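2020年4月30日 星期四 阴

早上醒来第一件事,是下决心收拾那个黄架子。这个决心我二月份就下过一次,当时还郑重其事地写在冰箱上的便条里,后来便条被别的便条盖住了,决心也就跟着盖住了。

黄架子是前年买的,牌子叫 Trudetti,店里灯光一打,亮得像刚剥了皮的芒果。我当时想,客厅这么灰,该有点颜色。搬回来才发现,这东西只要屋里开灯,它就跟着发光,晚上看电影都得绕着它那块反光坐。我妈视频的时候问过一句:"你那是滑梯吗?"我说是架子。她说哦,然后聊起了排骨。

今天的计划写得很周全:先把上层清空,擦一遍;再把下层清空,擦一遍;不要的装箱,要的放回去。九点半开工,九点四十我已经坐在地毯上看一张旧说明书了,是 Brastitz 咖啡机的,机器去年就送人了,说明书我留着,里面夹着一张五十块的购物券,过期了。过期多久我没细算,怕伤心。

说回架子。上层归那几个黑色的家伙管。我对它们的感情很复杂:黑东西放在亮黄的板子上,一粒灰都藏不住,擦完这个看那个,擦完那个回头看这个又有灰了。其中有个椭圆的浅盘,边上有个小缺口,我一直拿它当"暂时放一下"的地方。所谓暂时放一下,就是钥匙、硬币、收据、一颗不知道从哪件衣服上掉下来的扣子,全在里面过冬。今天早上倒出来,扣子有十一颗。我翻遍衣柜,没有一件衣服缺扣子。

下层更难办。下层矮,得趴着看,趴下去就不大想起来。那几个圆片我拿在手里掂了半天,也没想好算杯垫还是算别的什么,反正这两年没有一只杯子在上面待过。扔吧,看着挺齐整;不扔吧,又没用。最后照老规矩办:放回去,排成一排,显得像是故意的。旁边那两块方的黑垫子也一样处理。我发现只要把东西排整齐,就很难再说它是杂物了。

中午吃了挂面,卧了一个蛋。吃面的时候给 Marin Hoxha 发消息汇报进度,我说上层擦完了。他问下层呢,我说下层在考虑。他说他家那个 Cinholm 的柜子自从搬进来就没打开过,所以非常整洁。这个思路我觉得值得学习,可惜架子没有门。

下午对付纸箱。我有一个坏毛病,就是舍不得扔纸箱,总觉得哪天要搬家,或者要寄东西。事实是我一年寄一次东西,用的还是快递站的箱子。今天狠了狠心,大的都拆平了拿下去,只留了一个扁的,放进那个半透明的白塑料盒里。尺寸居然刚刚好,差不多把盒口填满了,我站在旁边欣赏了好一会儿,感觉自己像个有条理的人。
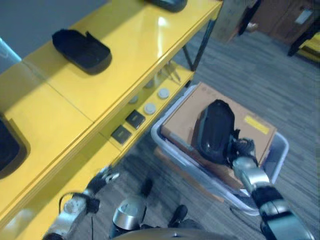

黄架子和白盒子。箱子上的小黄标签没撕,反正跟架子一个色系。

盒子下一步放哪儿,是个问题。架子底下塞不塞得进去,我拿手比了一下,觉得悬。床底下已经满了。阳台上有 Valcárcel 的那套折叠椅,折叠了两年,一次没展开。于是盒子先留在地毯上,这个"先"字我心里有数,跟浅盘那个"暂时"是一家的。

地毯也顺便吸了。条纹地毯有个麻烦,吸尘器得顺着条纹走,横着走过的地方看着总像没吸过。我顺着走了一遍,又嫌不过瘾,斜着走了一遍,结果那一块现在看起来像有人在上面拖过行李。等它自己缓过来吧。

傍晚算了一笔账:今天一共处理掉旧杂志十二本,纸箱若干,说明书一份(购物券留下了,别问)。占了一整天,腰疼。架子上的东西跟早上比,没少几样,只是都挪了地方,而且现在我找不到剪刀了。剪刀早上还在,我用它拆的纸箱。细长的一把,按说不难找,我在下层远处看见个发亮的小东西,高兴了一下,趴过去一看不是。

晚上八点多,灯一开,架子又亮了。擦过之后比以前还亮,从沙发上看过去,正好晃眼睛。我把沙发往左挪了一点,地毯上露出来一道印子,还有一枚硬币和第十二颗扣子。

扣子放进浅盘了,暂时的。

明天记得买剪刀,还有鸡蛋。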